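2020年6月20日（土）
文：イアラ・カブラル

積み木タスク　収録前・収録中の点検リスト（コメントつき）

ウィスタウの収録室で双腕を回す人向けのリストです。もともと私の手書きメモだったのを、ディネシュ・カウシクさんに「字が読めない」と言われて打ち直しました。チェック項目だけ拾って読んでもらっても大丈夫ですが、コメントのところに私の失敗がだいたい全部書いてあるので、初めての人はぜひそっちも！

■ 電源を入れる前

□ 非常停止ボタンが手の届くところにあり、押して戻るか
コメント：ボタンの箱が椅子の下にもぐっていることがよくあります。私は毎回、押す、戻す、もう一回押す、までやってから主電源を入れています。

□ 両腕のケーブルのたるみ
コメント：手首から垂れている黒いケーブル、これがいちばん怖いです。短すぎると手首を返したときに突っ張るし、長すぎると机の手前の縁に引っかかります。腕を手でゆっくり端まで動かしてみて、どこにも噛まなければOK。1月に一度、縁に引っかけたまま回して、コネクタを曲げました（すみませんでした）。

□ 指の関節のネジ、手首のネジ
コメント：目で見るだけじゃなくて、軽く触ってください。ゆるんでいたら自分で締めずにラウィリ・カテネさんへ。締めすぎると指の戻りが重くなるそうです。

□ 床まわり
コメント：操作する人の足元に上着やカバンを置かない。私は置きがちです。

■ 机の上

□ 黒いテープの目印がはがれていないか
コメント：端がめくれていると、下の積み木がほんの少し傾きます。傾いた状態で上に乗せる例ばかり集めてしまうと、学習のほうがそれを普通だと思い込むので、めくれたら貼り直し。貼り直したら記録票に必ず書いてください。位置が少しずれるだけでも、あとで見る人には大事です。

□ 積み木の角と塗装
コメント：角が丸くなってくるのは仕方ないです。ただ、ささくれは指の表面を傷めるので交換。予備はスタッブズの引き出しケースに入っています。

□ 机の汚れ、細かいくず
コメント：正直に書くと、私はここがいちばん甘いです。白い机なので黒っぽい粒がけっこう目立つんですよね。腕を停止させてから、乾いた布で。動いている腕の間に手を入れて拭くのは絶対にだめです。

■ 収録中

□ 机の上に人の手が入っていないか
□ 使わないほうの手が、積み木の通り道から外れているか
コメント：片手で積むときも、もう片方は開いたまま机の上に構えていることが多いです。操作に集中すると空いている手のことはきれいに忘れます。私は声に出して「右、待機」と言うようにしました。恥ずかしいけど効きます。

□ つかみ方が深すぎないか
コメント：指が積み木の下まで回り込んでいると、置くときに下の段を押します。三段目はとくに、指が抜ける隙間を考えながら下ろしてください。多少ななめに持ってしまっても、下ろす前に直せていれば使える例です。 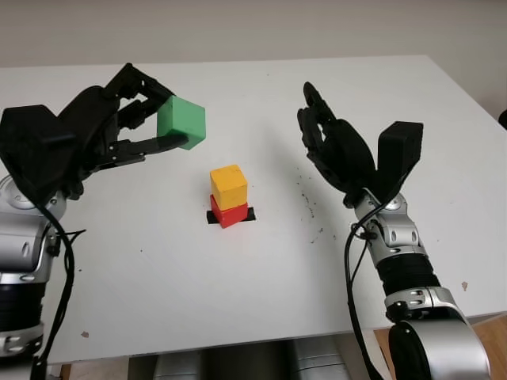

積んでいる途中で崩れたら、その回は捨てるんですか？
捨てずに「失敗」の札をつけて残します。崩れたあとの動きも学習に使うことがあるので、止めるのは腕が安全な位置に戻ってからにしてください。ただし、積み木が机から落ちた場合はそこで終了です。

□ 連続で回すのは12回まで
コメント：前はもっと続けていたんですが、疲れてくると操作が雑になって、見返すと後半だけ明らかに動きが速いんです。12回やったら手を離して休憩。スヴェヴァ・モンティさんはこの休憩でストレッチをしていて、最近はみんな真似しています。

□ モーターの音と熱
コメント：いつもと違う高い音がしたらすぐ停止。手首の銀色の部分は熱を持つことがあるので、素手でいきなり握らないこと。温度の画面も見てください。

■ 終わったあと

□ 指を開いて、何も持っていない状態で待機姿勢へ
□ 主電源を切る前に、腕の下に物がないことを確認
コメント：切ると腕が少し下がります。マグカップを置いていた人がいます。私です。

□ 記録票の番号と保存先の番号が合っているか
コメント：先週、2062番が二つありました。片方は書き間違いで、探すのに90分かかりました。その場で声に出して読み合わせるとすぐ済むので、面倒でもお願いします。

□ 気づいたことを一行でも書く
コメント：「とくになし」でもいいです。空欄だと、見たのか見ていないのかがわかりません。

次に直したいのはケーブルの項目で、今は「たるみを見る」としか言えていません。どのくらいが適切か、ラウィリさんと測ってから追記します。

コメント（3件）

ルビーリー・マクフィー
テープの貼り直し、うちの班は記録票に書いていませんでした……。今日から書きます。色を変えて書いたほうが見つけやすいでしょうか？

ディネシュ・カウシク
読める字になっていて感動しました。「右、待機」は隣の部屋まで聞こえています。

スヴェヴァ・モンティ
ストレッチは肩より手首を先にやるのがおすすめです！あと、布の置き場所も書いておいてほしいです。いつも探しています。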